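Chapter 3
Household Waste and Its Composition

3.1 Scope

Waste is measured by mass, by volume or by both. The two seldom agree. Film plastics take up a large share of a bin and add little to its weight – food waste does the reverse. Bogale and Pacheco's survey of 299 households in Berov forms the basis of this chapter.
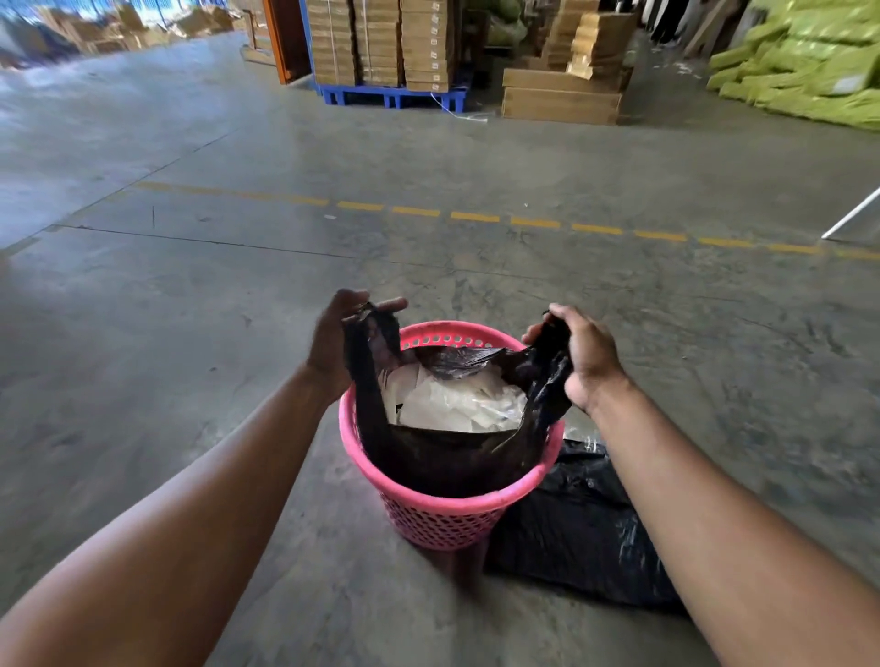

Page last modified: December, revision 21

Figure 3.1 Plastic wrapping in a lined waste basket.

Bulk density is the mass of a sample divided by the volume it fills as collected. Samples must not be pressed down before the reading is taken. Section 3.2 sets out the sorting method, and Section 3.3 deals with moisture loss at 40 °C.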